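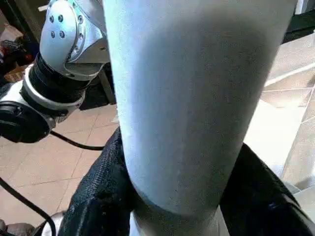

Druser opens Cernberg showroom with Clarno range of white home furniture

CERNBERG, September 27, 2019 – Furniture retailer Druser has opened a showroom in Cernberg and will use it to launch Clarno, a range of low tables, cabinets and stools in white and off-white finishes.

The showroom takes up 527 square metres on the ground floor of the former Lazăr textile warehouse. It has 70 pieces on display, including the full Clarno range and a selection from Druser's existing bedroom and home office lines. The building also holds the company's service counter, a fabric sample library and a pick-up bay with access from the rear laneway.

Clarno was designed for smaller living rooms and apartments. The pieces sit low and have plain fronts, and the cabinets come with either a closed door or an open compartment. Customers choose between two styles of leg, a thick round one and a slender straight one. Both are available in three heights, and either can be fitted to any table or cabinet in the range. Legs are also sold separately, so a piece bought now can be raised, lowered or changed in style later.

"Customers at our other stores kept asking whether they could swap the legs on a table they already owned," Druser said in a statement. "With the older lines we had to say no. Clarno uses a single fixing plate across the range and the change can be made at home with the key supplied."

The colour palette was kept narrow. Hard surfaces are offered in matte white, pale grey and a cool blue-white. Covers and throws in the collection are charcoal or black, in woven fabrics that can be removed and washed. Druser said a brighter group of colours was trialled in June and set aside after customers at the trial overwhelmingly picked the neutrals.

Furniture in the Cernberg showroom is set out in room groupings directly on the floor, with no platforms or ropes. Visitors are welcome to open doors, sit down and move smaller items together to see how they fit.

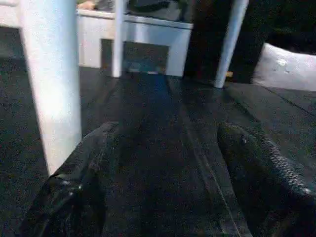 White legs in thick and slender styles against a dark speckled floor.

The Clarno low table starts at $474 with a standard set of legs. Cabinets are priced by width and compartment type, and a full price list is available in store. Delivery within Cernberg is free on orders that include a table or cabinet. Customers outside the city will be quoted at the time of purchase. Assembly can be added to any delivery, and the driver will take away cartons and wrapping on request.

Before the opening, Druser surveyed 3016 households on its mailing list about how they use their living rooms. Storage for blankets, chargers and board games was the request made most often, followed by a table that could be reached comfortably from the floor as well as from the couch. The answers were used to set the height of the lowest Clarno table and the depth of the open compartment.

The company will also run a trade-in program at the new location. Customers can bring in a side table, coffee table or small cabinet of any make, provided it is clean and structurally sound, and receive a credit toward a Clarno piece. Items accepted under the program will be repaired where needed and resold from a section beside the pick-up bay. Glass-topped furniture and upholstered chairs are not included at this stage.

Replacement parts for Clarno, including legs, fixing plates, hinges and felt pads, will be kept in stock at the service counter. Parts for Druser's older lines can be ordered there and are normally ready for pick-up within the week.

The showroom is open seven days a week, with late trading on Thursdays. Parking is available behind the building and there is step-free entry from the street. Clarno will go on sale at Druser's other stores once the Cernberg launch period has ended.

About Druser
Druser sells furniture and home textiles for apartments and small houses through its own stores and by catalogue. The company designs its ranges in-house and offers repairs on everything it sells.

Media enquiries
Druser Press Office, Lazăr Building, Cernberg
Product samples and price lists are available to media on request.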